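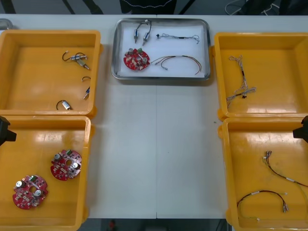 ## 1/ Sorting bench, June 10, 2025

Parts day at Derkthorpe. I'm going to post how we sort the small stuff for the Gavar repair kits, as a few people asked after the January thread and I only answered half of them.

Four yellow bins, one steel tray with white paper in it. In the tray are two of the small motors, a round red board and two wire harnesses. The rest of the table stays clear.

## 2/

Background if you're new. Gratano used to sell a small tabletop unit called the Gavar. They stopped making it, people kept using it, and now we put together repair kits for it. This batch is 37 kits.

The parts come to us mixed. Some are new old stock, some are pulled from dead units. They all arrive in the same kind of cardboard box and the box never says which.

## 3/

First rule on this bench is one kind of part per bin. It sounds obvious. For most of last year we sorted by kit instead, so every bin had a little of everything in it, and we spent more time checking bins than filling bags.

Osian Morgan changed it over while I was on leave. I came back and complained for a day, then stopped.

## 4/

The red boards go in flat, parts side up. Don't stack them. The capacitors stand up off the surface, and if you drop one board on top of another they're the first thing to get bent.

If a capacitor leans a little, leave it. If it moves when you touch it, that board goes in the reject box under the bench.

## 5/

Small cylinders with wire leads take the longest. The leads have a memory. They spent years curled up in a box and they want to stay curled, so they hook onto each other the moment you tip them out.

What works for me:

- tip out a small handful at a time
- lift each one by the body
- never pull on the wire
- leave space between them in the bin

## 6/

Someone is going to ask why we don't straighten the leads. We tried it. The old insulation doesn't like it, and a lead that looks fine on our bench can crack when the customer bends it back to fit the housing. They ship curly.

## 7/

Harnesses. There are two kinds in the first photo. One is thin and light colored with small black connectors along it. The other is the curved one in brown, orange and tan.

The curved one gets ordered most. It runs close to a hinge in the Gavar and wears through at the same place every time.

## 8/

I check the terminals on the curved harness with a magnifier before it gets bagged. What I'm looking for is a crimp that has opened up. The color of the wire tells you nothing about the condition, some of the worst looking ones test perfectly well.

Frayed ends get trimmed at the next bench. I don't trim over the bins. Strands of wire end up in everything.

## 9/

Paper or foam in the tray? Both get used here.

Paper is good for looking at parts. You can write on it, and you see small bits of debris right away. When it's dirty you throw it out.

Foam is better if the tray has to be carried anywhere. Parts don't slide on it. The bad side is that leads snag if the surface gets torn up, so I swap it as soon as it does.
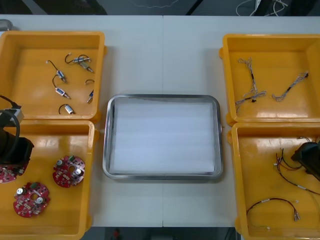
*Foam in the tray, nothing on it. Boards in the lower left bin, small parts in the one above.*

## 10/

The silver and blue ones in the upper left bin are what I was talking about in post 5. Look at the leads, every one goes its own way. Spread out like that I can pick one up without dragging its neighbor along.

Yoga Sitompul spreads them even wider and says I crowd mine. Fair enough.

## 11/

On the bins themselves. People keep asking for a link and I don't have one. They came with the building. Any open bin will do if your hand fits inside with room to turn over.

Yellow is handy for this job. Black wire shows up well against it, and so do the red boards. We had dark gray bins at the old place and I lost leads in the corners all the time.

## 12/

Same for the table. White top, plain, wiped down before each session. There is a seam where the two tables meet, and if they drift apart a small screw will find the gap. I push them together every morning and run a finger down the join.

## 13/

Paperwork, for those who like paperwork. The parts list lives in a spreadsheet called Smadi (named after the folder it started in, there's no better story). It has 2,822 rows. Most of those are parts we no longer stock and I haven't had the heart to delete them.

The rows for this kit are marked in green. I fill in the bin contents at the start and again at the end, and if the two don't agree with the bags I open the bags.

## 14/

How long does it take? With clean parts, a batch is one afternoon. With pulled parts it's closer to two, and the extra time all goes to checking. I don't rush the boards. A wrong motor is an annoying email. A bad board is a whole return.

## 15/

A couple of replies, put together here.

*Do you sell the boards on their own?* Not at the moment. They go in kits until the waiting list is done. There are 32 names on it.

*Can I send in parts from a dead unit?* Yes, please do. Wrap the boards one by one. Newspaper is fine. Please don't tape the leads down, the glue stays on and I have to clean it off.

*Do you test the motors before they go out?* Yes, each one gets run for a few seconds at the test bench and then again with a load on it. If it's noisy it doesn't go in a kit.

## 16/

Small bags are running low, so I've ordered another 400. If they're late the kits will go out in the bigger ones with the top folded over. Same contents.

## 17/

Next up is the label sheet, which still has the old part number for the curved harness. If you have a kit from January and the number on the bag doesn't match the number in the booklet, go by the booklet. The part in the bag is the right one.

Will add to this thread once the labels are fixed.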